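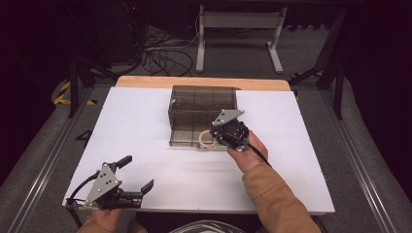 Storage advice for small cords is mostly wishful, and these notes from the Atstead tidying project try to be less so. The usual claim is that a box with an open front keeps things neat by itself. I doubt it. The smoky see-through one with the dark ribs does let you check what's inside, but a braided rope ring can sit half in and half out of it, and I'd want a rule for that before calling anything "stored."

## Contents

- `notes.csv`: 184 entries, one per attempt
- `items/`: 2 lists, cords and boxes

## Labels

`in`, `out`, `partly`. Treat `partly` with suspicion. Radora and Basus graded it differently, and I haven't merged their columns.

## Known problems

- Cord lengths were never measured.
- "Neat" is somebody's opinion.
- Entry 100 is blank.

Last edited February 2025.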